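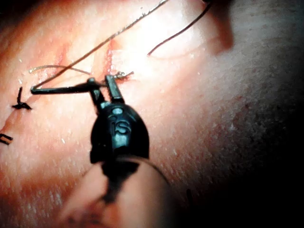
Do Shorter Stitches Make Stronger Seams? A Test of Received Advice
Report by Lamai Rojanasak
Supervisor: Concetta Valentini
Submitted in December

1. Why I chose this question

Every sewing handbook I was given in my first year says the same thing: shorten the stitch and the seam gets stronger. None of them says by how much, on what cloth, or how the writer found out. Two of the books use nearly the same sentence, which made me suspect that one had copied the other, or that both had copied something older.

I wanted to see whether the advice holds for plain cotton of the sort we use in the Selbridge workroom. I also wanted to know whether "stronger" means the seam holds for longer or only that the thread does. These are different things, and the handbooks mix them up.

2. What I did

I cut 40 strips from one bolt of medium-weight cotton, all along the same grain, and joined them in pairs with a straight seam. Half of the pairs were sewn with a short stitch and half with a long one. The thread, needle and machine stayed the same throughout. I sewed them all myself, so any wobble in the lines is mine.

Each pair was clamped at one end and loaded at the other with bags of dry sand until something gave way. I wrote down the load and, more usefully as I now think, what had failed: the thread, the cloth or the knot at the end.

The knots were a nuisance. In the first trial several seams came undone from the end before the middle had taken any real strain, and I threw those results out. After that I back-stitched every seam, which the Jukenberg method sheet tells you to do anyway and which I had skipped to save time.
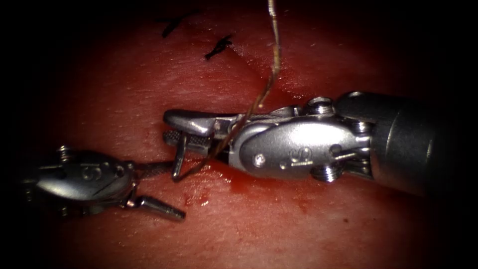

A second problem was the sand. Tipping it in quickly gives the seam a jolt, and a jolt isn't the same as a steady pull. I slowed down and left a gap of 30 seconds between bags. I can't say this removed the effect. It made me less worried about it.

3. What I found

The short-stitched seams did hold more on the whole. I had half hoped they wouldn't. But the two sets overlapped a good deal, and the best of the long-stitched seams beat several of the short ones. Anyone testing a single pair of each, as I suspect some writers did, could have come away with either answer.

The way they failed was more interesting. Long stitches broke at the thread and left the cloth whole. Short stitches more often tore the cloth along the needle holes, like a stamp coming off a sheet. A broken thread can be resewn in a minute. A torn edge means cutting back and losing width, and on a sleeve there may be no width to lose. 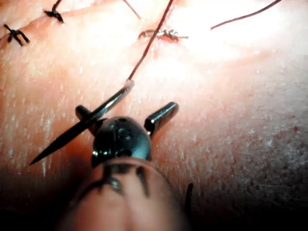 So the handbook advice may be true and still be poor advice for mending. Concetta Valentini pointed out that old workwear was often sewn with quite a long stitch and a heavy thread, and asked me whether the people who made it were all wrong. I don't think so, but I haven't tested heavy thread and won't claim anything about it.

4. Doubts

One bolt of cloth is not all cloth. The Saithong notes I borrowed for background give a table of ideal stitch lengths for every fabric from voile to canvas, with no word on where the values came from, and I have left it out for that reason.

My loads were weighed on a kitchen scale. I checked it against another one and they disagreed slightly, so small differences between seams should be ignored. I also knew which strips were which while I was loading them. Someone else should have done that part.

5. Further work

Repeat with linen and with a washed cotton. Try a heavier thread. Have the strips coded by another student before loading. The spare strips and my record sheets are in the box marked 321 in the textile store, under the Prurnton samples.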